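Section 4. Setting Up Your Stunivville Shelf Bin Labels

Before you begin, confirm that the starter pack is complete. It should contain one roll of 100 labels, the cleaning cloth and the bin register. Missing parts should be reported to Plindby before the roll is opened.

4.1 Preparing the bins

1. Empty each bin and wipe the front panel with the dry cloth.
2. Let any washed bin dry overnight.
3. Choose one height for all labels and mark it lightly in pencil.

Caution: Do not use furniture polish or glass cleaner on the front panel. Labels placed over either product will lift at the corners.

4.2 Sorting the contents

4. Work at a clear-fronted shelf or a table of comfortable height.
5. Group items by use first, then by size. Foam blocks, play food and other light items may share a bin.
6. Write the group name in the register before you write it on the label.
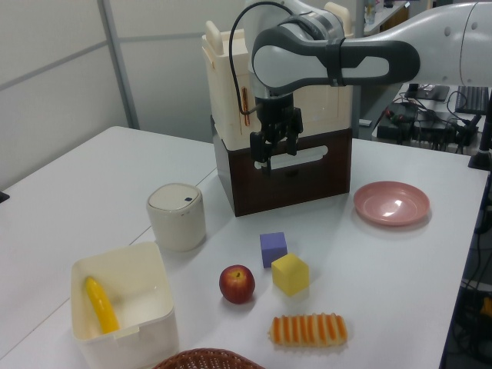
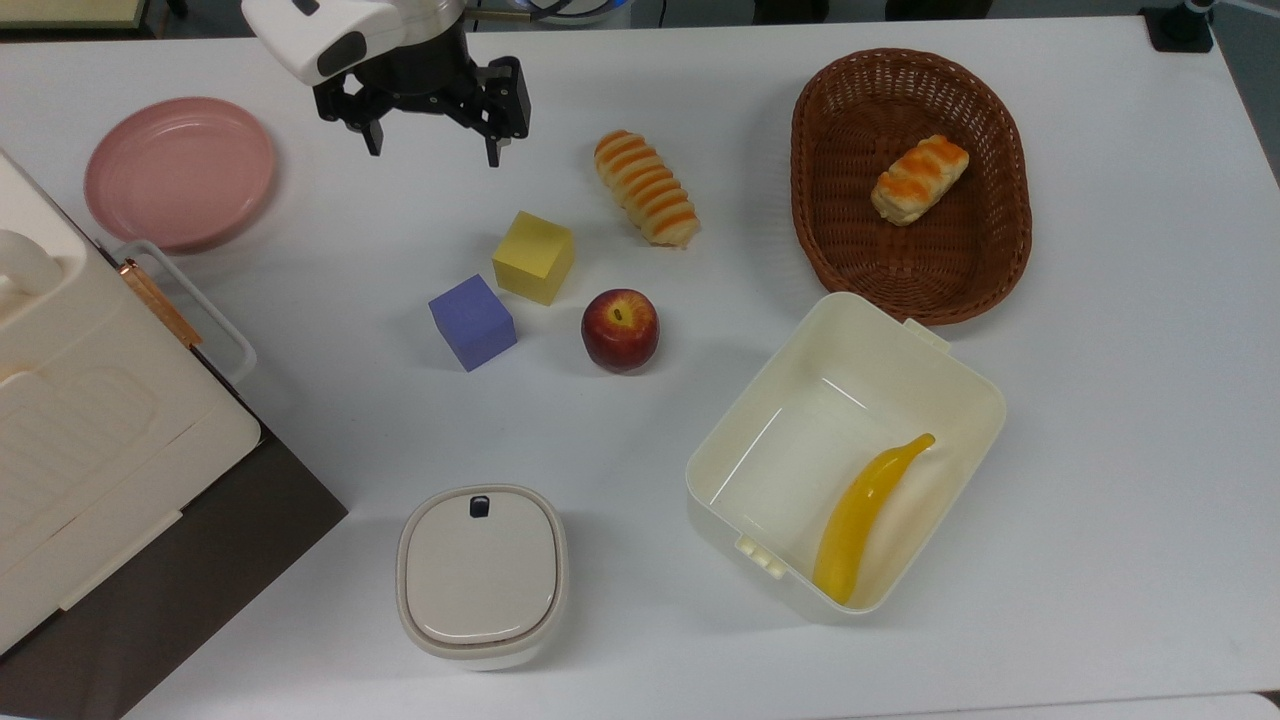 Plindby Customer Guides – Home Storage Department

4.3 Applying the labels

7. Peel back one third of the backing paper. Hold the label by its edges.
8. Line up the top edge with the pencil mark and press from the center outward.
9. Remove the rest of the backing paper slowly.
10. Leave the label for one full day before handling the bin by its front panel.

Note: A label may be lifted and moved once within the first five minutes. After that time it must be replaced.

4.4 Keeping the register

Each bin takes one line in the register. Enter the bin number, the group name and the shelf. Households with more than one register should number the bins in a single series – do not start again from one in the second book.

Refill rolls are ordered under part number 1146. The larger roll, part number 276, fits the desk dispenser only. Orders placed in December may take longer to arrive.

Questions about this section may be sent in writing to Vesela Yordanov, Customer Guides.

Last updated: 10/27/23

Related sections
Section 3. Assembling the Shelf Unit
Section 5. Removing and Replacing Labels
Section 6. Care of the Desk Dispenser

Contact Plindby | Copyright Plindby. All rights reserved. | Back to top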